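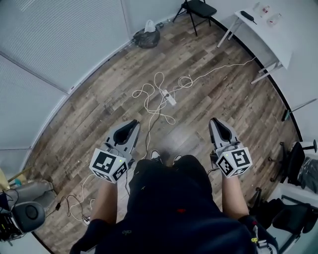 Hand-held grippers with marker cubes, one in each hand.

Home | Ask | Topics | Members | Help

Visiting a robotics open day, what should I expect?
Posted in August by Natnael Asfaw, Lullton

Cleltenex has an open day at its Collow building and I signed up for the 2 p.m. group. The page says visitors can try the hand-held grippers. I have never used anything like that. Do I need to know any programming? Is it OK for a ten-year-old? And is there parking?

Ayana Kahsay
I went to the last one. No programming needed. You hold a gripper in each hand and do a simple job at a table, in my case putting cups on a tray. The black and white squares on the cubes are there so the cameras can track where your hands are. Go slowly and keep the cubes facing out – if you cover them with your sleeve they ask you to start over. They told us they had 197 good recordings of the cup job and wanted 300.

My arms got tired after a few minutes. Wear flat shoes and watch the floor, there are cables and a power strip on it. For a ten-year-old I would email first. There was one in my group and he was allowed to try, but only with a parent next to him.

Parking is behind the building. It was full by the time I left, so I would come early. The 786 bus also stops across the street.

Lu
went last year, mostly a talk and slides. the gripper part was short. bring water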